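Food Storage, Handout 7: Refrigerator Doors and Seals

The door is the main source of heat gain in daily use. Each opening exchanges cold air for room air – the load rises with both time and frequency. A door left slightly ajar lets in air continuously, and the compressor may run without reaching its set point.

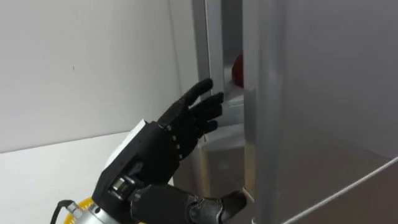
Checking the seal

Close the door on a strip of paper and pull. Repeat at the corners and along the hinge side. Record any point where the strip slides out freely. Wipe the gasket with warm soapy water, dry it and test again. The cabinet should hold at or below 40 °F.

Reading for next session: Entwistle, page 68.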